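暮らしの相談室 > 洗濯・収納 > タオル
読了時間 5分
8月 投稿者:Juwita Setiawan

タオルをたたむとき、端がそろわず棚で崩れてしまいます

いつも参考にしています。タオルのたたみ方について教えてください。

家族四人でフェイスタオルとバスタオルを使っています。色は茶系でそろえました。洗濯は毎晩で、乾いたものを翌朝まとめてたたみます。縦に二つ折り、さらに二つ折り、最後に三つ折りというやり方ですが、たたみ終わるとどうしても端が斜めになります。角を合わせたつもりでも、反対側の角が1センチか2センチはみ出ます。

重ねて棚に入れると、はみ出たところから傾いてきて、夕方には山が前に倒れています。棚は洗面所の壁に付いている浅いもので、奥行きがあまりありません。前に立てかけ板を置いてみましたが、取り出しにくくなってやめました。

聞きたいのは次の点です。

・端がそろうたたみ方はあるか
・洗濯表示のタグは内側に入れるのか、外に出しておくのか
・浅い棚に積むとき、崩れにくい向きはあるか

たたむ場所は、今はベッドの上です。床は犬が来るので使えません。柔軟剤は使っていません。バスタオルのうち二枚は五年以上使っていて、その二枚が特にひどいです。買い替えたほうがいいなら、それも教えてください。

Saodah Khoo

たぶんベッドの上でたたんでいるのが一番の理由です。マットレスは沈むので、手で押さえたところに生地が寄ってしまい、平らにしたつもりでもなっていません。テーブルでやってみてください。うちは食卓です。

私は以前、民宿で洗い場の仕事をしていました。繁忙期は一日にほぼ700枚のタオルをたたんでいたので、手順は体が覚えています。書いておきます。

1. たたむ前に、短い辺の両角を持って二回振る。
2. 台に広げて、手のひらで真ん中から外へ向かってならす。端から先にさわらない。
3. 縁の平らに織ってある部分(パイルのないところ)同士を合わせる。角ではなく縁で合わせます。
4. 長い辺を半分に折る。折ったら輪になった側を手前に置き直す。
5. もう一度半分。
6. 最後に棚の奥行きに合わせて二つか三つに折る。

3が大事です。角だけを見て合わせると、角は合っても途中の縁がふくらんで、次に折ったときにずれが出ます。縁は厚みが少なくて指でたどりやすいので、右手で片方の角を押さえ、左手で縁を端まですべらせると合います。

古いタオルは縁が縮んで、真ん中のパイル部分より短くなっていることがあります。そうなると長方形ではなく、少し樽のような形です。これは完全にはそろいません。軽く湿っているうちに縁を両手で引っ張って、それから干すと多少戻ります。二枚だけなら一番下に置いて使うか、雑巾にしてもいいと思います。

それから、乾ききる前にたたむと重みで形がくずれます。朝まで干しているなら心配ないと思いますが、縁のところだけ乾きが遅いことがあるので、さわって確かめてください。

Hafiz Raju

三つ折りをやめて、丸めて立てれば崩れません。うちはかごに入れています。以上です。

Gilang Purba

Saodahさんの手順でほとんど足りると思います。まだ出ていないタグと棚の向きについて書きます。

タグは内側に入れます。外に出ていると隣のタオルに引っかかり、一枚抜くときに上の段まで動きます。崩れる原因の一部はこれかもしれません。やり方は簡単で、台に広げるときに、タグのある角を自分から遠い側に置くだけです。最初の二つ折りで手前から向こうへ折らず、向こうから手前へ折ると、タグは自然に中に入ります。縫い目の外に大きく飛び出しているタグは、折る前に指で倒しておきます。
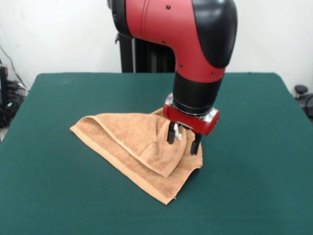
広げるときの持ち方にもこつがあって、タオルの真ん中をつまんで持ち上げると、そこに山ができて四隅が勝手な方向を向きます。斜めになった状態から角を一つずつ引いて直すのは時間がかかります。一度全部持ち上げて、短い辺の両角を持ち直してから下ろすほうが早いです。洗濯かごからつかんで出したときも同じで、まず短い辺を探してください。縁の織りが平らなので、手ざわりでわかります。

台の表面も少し関係します。つるつるのテーブルだとタオルがすべるので、私は薄いフェルトの布を敷いています。パイルが軽く引っかかって、縁を合わせている間に反対側が動きません。テーブルクロスでも代わりになりますが、布自体が動くものは向きません。

棚の向きは、輪のほうを手前にします。端が手前だと一枚ずつめくれてきて、抜くときに隣の端も連れて出ます。奥行きが浅い場合は、たたんだ寸法を棚の奥行きより指二本分ほど小さくしておくと、前にせり出しません。バスタオルは三つ折りで合わなければ四つ折りにして、幅を狭くしてください。厚みは増えますが、積む枚数を減らせば安定します。

積むのは五枚までにしています。それより上は、下の段がつぶれて傾いてきます。入りきらない分は、同じ棚の横に立てて入れてもいいです。立てる場合も輪を上にします。フェイスタオルとバスタオルを一つの山に混ぜると段差ができるので、山は分けたほうがいいです。

洗ったものは山の下に入れて、使うときは上から取ると、同じタオルばかり傷むことがありません。下に差し込むのが面倒なら、立てる方式にして右から取り、左に足していくと楽です。

Juwita Setiawan(質問者)

ありがとうございます。今朝、食卓でやってみました。縁で合わせる方法だと、フェイスタオルは全部そろいました。バスタオルは新しいほうはそろい、古い二枚はやはり少し出ます。次に洗ったときに縁を引っ張ってみます。

タグは今まで気にしていなくて、半分くらいは外に出ていました。輪を手前にして五枚で積み直したところ、今のところ傾いていません。丸める方法は、かごを置く場所ができたら試します。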